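发件人: 顾淑珍 (Shuzhen Gu)
收件人: 普港菜友邮件列表
主题: Re: [菜友] 番茄苗徒长 + 今年到底什么时候下地
时间: 23:40

Kaj，各位，

刚从地里回来，手还没洗干净，先回几句，想到哪写到哪，有错字大家自己脑补。Auður 上午那封我也看了，一起回在这儿，不另开一封了。

先把 Kaj 的原信贴一下，省得后面的人翻：

> 大家好，
> 问三件事。
> 一、我的 Clilia 苗在窗台上长得又细又高，真叶之间隔得很远，杆子软，浇完水就歪。是不是光不够？还是肥不够？我上礼拜加了一次液肥，好像更高了。
> 二、Prustport 这边五月能不能直接下地？隔壁那块地的人说他每年都是苹果花一谢就种，从来没出过事。可是去年我听了他的，死了一半。
> 三、Flokard 那种无纺布，薄的和厚的，买哪种？店里的人说厚的好，我觉得他就是想卖厚的。
> 另外我的苗育多了，谁要？黄的那种小番茄也有。
> 谢谢。
> Kaj Hedegaard

一件一件说。

徒长这个事，十有八九是光和温度一起的毛病。窗台上晚上暖气一烘，白天又只有半天的光，苗就拼命往上窜。你再加氮肥，等于踩油门。液肥先停，停到下地以后再说。晚上把苗挪到凉一点的屋子，15 度就挺好，不要怕它冷，番茄苗在这个温度里慢慢长，杆子会粗。我自己是放在楼道那个朝北的小间里，天黑搬进去，早上搬回来，搬得腰疼。但是管用，年年这么干。

已经长高了的不用扔。番茄好就好在这个，杆子埋土里能出根。换盆的时候把下面的叶子摘掉，连杆子一起埋，埋到最下面那片真叶底下。太长的就躺着种，斜着放进去，梢子过两天自己会翘起来。别硬掰！！我去年硬掰断了好几棵，心疼死。掰断的倒也插水里生了根，不过晚了一大截，到秋天才红了几个，皮厚得要命。

辣椒茄子不要照这个办法来，埋深了容易烂，辣椒就原来多深种多深。这个 Auður 在信里问过的，顺手答了。

浇水。歪不一定是缺水，我看你八成是浇多了。盆端起来掂一掂，轻了再浇，浇就浇透，底下流出来为止，托盘里的水倒掉。天天一小口一小口喂，根就都在上面那一层，下了地一晒就趴。这个道理 Nattawut 前年在列表里写过很长一封，比我写得清楚，我找了半天没找到，哪位存着的麻烦再转一下。

下地时间。这个每年吵一次，我的意见还是老样子：看地温，别看花。隔壁那位的办法我不敢说错，他那块地贴着南墙，墙晒一天晚上还往外吐热，跟我们这边敞着风口的根本不是一回事。你那块我去过，靠水渠，夜里冷气全往那儿沉。他种得你种不得。

拿个温度计，插进土里一巴掌深，早上起来头一件事去看。连着几个早上都够了再种。只看一天不算，五月里头热一天冷三天太常见了。我以前就是吃这个亏，中午穿着短袖种的，夜里一层白霜，第二天早上叶子全是黑的，站在那儿都不想说话。

炼苗别省。端出去吹风，第一天在阴处放一小会儿，后面慢慢加，慢慢见太阳，前后 14 天，我是足足这么做的。嫌长的人很多，Jytte 就说她一个礼拜完事，她那是有个小暖棚过渡的，不能比。窗台里的苗叶子嫩，直接晒会发白，像纸一样，晒坏的那几片回不来了，只能等新叶。风也是，屋里没有风，杆子没练过，一出去就劈。有人早晚用手在苗顶上来回捋几下，说能长壮，我捋过，也不知道是捋的功劳还是别的，反正手上一股番茄味，洗都洗不掉。
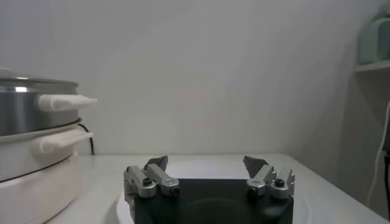
接着说布。薄的。店里那位说厚的好，是说冬天盖菠菜盖大蒜好，春天盖番茄用厚的，白天不掀就闷，光也少，苗又给你窜回去了。薄的挡一点小霜够用，真要来大霜厚的也未必顶得住，那种晚上我是薄的盖两层，再扣桶。桶早上一定记得拿掉，我忘过一次，中午想起来跑过去，里面跟蒸包子似的。

Flokard 的我用过，边上容易抽丝，剪的时候留宽一点，折一道再压。压边用砖头，别用那种塑料地钉，风一大就拔出来，布飞到人家草莓地里去了，还得上门去讨。支架要有，布直接搭在叶子上，碰到的地方照样冻。竹条弯个拱就行，不用买。

土的事顺便讲一句，Kaj 没问，可是我看他去年的地有点担心。那块地去年就是番茄，前年是土豆，这俩是一家的，病也是一家的。能换地方就换，换不了至少把土面盖上，麦秸也行干草也行，下雨的时候泥点子不往叶子上溅，晚疫会来得晚些。底下的叶子早点摘，株距拉开，别舍不得。我知道苗多了就想都塞进去，我也这样，每年说少种每年都种多，今年育了 70 棵，家里人看我的眼神都不对了。

底肥：堆肥要熟的。闻着还冲鼻子的别用，放到秋天。坑底撒一把，跟土拌开，别让根直接坐在肥上。鸡粪粒我不大用，劲太猛，光长叶子不坐果，Nattawut 用得好，他那是沙土，漏肥，情况不一样。他要是看到这封自己出来讲讲。

品种。Clilia 我种过两季，味道是好的，皮薄，一场大雨就裂，所以快红的时候看着点天气预报，要下雨就提前摘，放厨房里两天也红，味道差一点点，总比裂了招马蜂强。Postma 家的那个粉的倒是不裂，但是晚，真的晚，我们这儿夏天短，等得人心焦。要是今年只有窗台苗没有棚，我劝多种点小番茄，小的熟得早，怎么折腾都有的吃。Kaj 你那个黄的就不错，我要！给我留几棵，我拿茄子苗换，紫的长的那种，还有一点香菜，香菜不耐移，得赶紧。

Auður 问打叉的事。打。侧枝长到手指那么长就掰，挑晴天上午掰，伤口干得快，不要用剪子一棵一棵剪过去，有病就全带过去了。矮的那种自己封顶的不用打，打了就没果了，看种子袋上写的，袋子丢了的话……看长相吧，到膝盖高还不往上走、枝子乱七八糟到处开花的，多半就是。拿不准就先别动，问一声再说。

支柱趁种的时候就插，后插伤根。绑绳子绑成八字，松一点，杆子后来会粗得你想不到。我用的是旧袜子剪的条，丑，但是不勒。

还有换苗的事，老地方，水渠桥头那张长桌，大家五月里有一次聚的，具体哪天等 Jytte Þorgeirsson 发通知，她那边要先跟 Prustport 那头的人说好借桌子。请把盆上写清楚品种，用铅笔写，油笔晒两天就没了，去年拿回去好几盆“不知道是什么”，结果种出来是南瓜，占了我半块地。南瓜倒是好吃。自己的盆想要回去的也写个名字。

蛞蝓。差点忘了，这个最要紧。刚下地那几天最容易被啃，一晚上就剩个杆。我晚上打手电去捉，啤酒碟子也放，碟子离苗远一点，别放在苗跟前，等于请客请到家门口。咖啡渣蛋壳我都撒过，没看出用处，有人有用的说说。铜带那种我没买过，贵，不发表意见。木板放地上，白天翻过来捉，这个省事，比半夜蹲着强，邻居也不会以为进贼了。

Kaj 你那边靠水渠，蛞蝓肯定多，种之前先把四周的草割短，它们白天就躲那里面。割下来的草别就手铺在苗边上，晒干了再铺。

暂时就这些。明天一早还要去浇大棚那边的，得睡了。有问题接着在列表里问，别单独发我，单独发的我经常忘记回，而且别人也看不到，同样的话我又要打一边。回信的时候麻烦把底下引的旧信删一删，上次那封拉了半天才看到一句“谢谢”，眼睛都花了。

淑珍

对了 Kaj，你说死了一半那次，死的是不是都在靠渠那一头？如果是，今年那头种豆角吧，晚点下种，豆角不着急，番茄都挪到上坡去。上坡浇水远，放个桶接雨水，桶要盖盖子，蚊子。

又及：秤砣豆的种子我找到了，在冰箱门里，谁上次问我要的来着？回个信，我装信封里带过去。

--
普港菜友邮件列表
发信前请先看看主题对不对，换了话题就换个标题。退订请给列表地址发一封空信，主题写“退订”。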